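Skelum Kitchen Gallery: The Washing Up

Welcome to the messy end of the workshop! Most of the pages on this site show finished things, the dyed cloth and the painted boards and the shelf of jars we are all so proud of. This one is for everything that happens afterward, when the aprons come off and somebody has to deal with the trays. I love this part. I know that puts me in a small club, but there is so much color in it, and color is why we come.

We had seven people at the long table this March, working with earth pigments (red and brown ochers, mostly, plus one stubborn umber that never wants to mix). The pigment gets everywhere. It gets into the grain of the table and under your nails, and if you wear a white shirt you will be taking some of it home with you. The batch came from Potora, and it is a strong one, much redder than what we had from them last year. A spoonful will tint a whole bucket of rinse water!

A word on the trays. We like the shallow black ones with the raised rim, because you can carry them full without slopping, and because pale colors show up so well against them. They hold just enough for one person to work from, and they stack. Skitbridge used to sell us a white version and I was happy to see the last of it, as the red never came all the way out of the corners.

Now, the soaking. Warm water, a squirt of dish soap, and then leave it alone for a while before you scrub. If you go in too early you only push the pigment around. The rinse comes out a gorgeous brick brown, like a river after a storm, and I always want to save some of it in a jar.
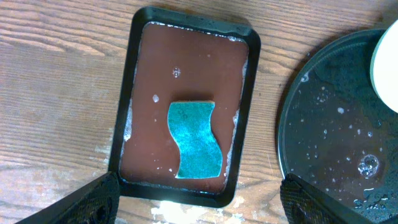
Reddish-brown right across the tray, a lacy bit of white foam along the rim, and the wavy sponge lying in it, green side up. What a color!

Rodica Moldovan wrote in to argue for cold water. Warm water makes the binder gummy, she says, and she would sooner soak overnight in cold and wipe out with a rag in the morning, scouring only the corners. She also thinks we use far too much soap. I tried it her way on Wednesday with four trays and I have to admit that three of them came up beautifully. The fourth had been left to dry out for a week, so I'm not counting it against her.

On sponges: I'm very fond of the wavy kind. The curves fit the rounded corners of a tray, and they are easy to hang on to when your hands are slippery. Keep one for pigment and never let it wander back to the dinner dishes. Ours get a knot of string through one end once they have been demoted — after that everyone knows.

On the table: yes, it marks. Chalky smudges wipe off with a damp cloth if you catch them the same day, and the older ones I have grown to like. Ilie table oil twice a year keeps the wood from drinking too much, and a light sanding takes care of the rest.

On the water: let the tray stand until the pigment has settled, pour off the clear part, and scrape the sludge into the tub by the back door. We dry it and grind it again for practice paint. Last season that tub gave us 31 little cakes of a warm, muddy rose that I would never have thought to mix on purpose, and the beginners went through every one.

More pictures go up when the next batch is done. If you have a rinsing method of your own, send it in, and tell us which pigment you were fighting with.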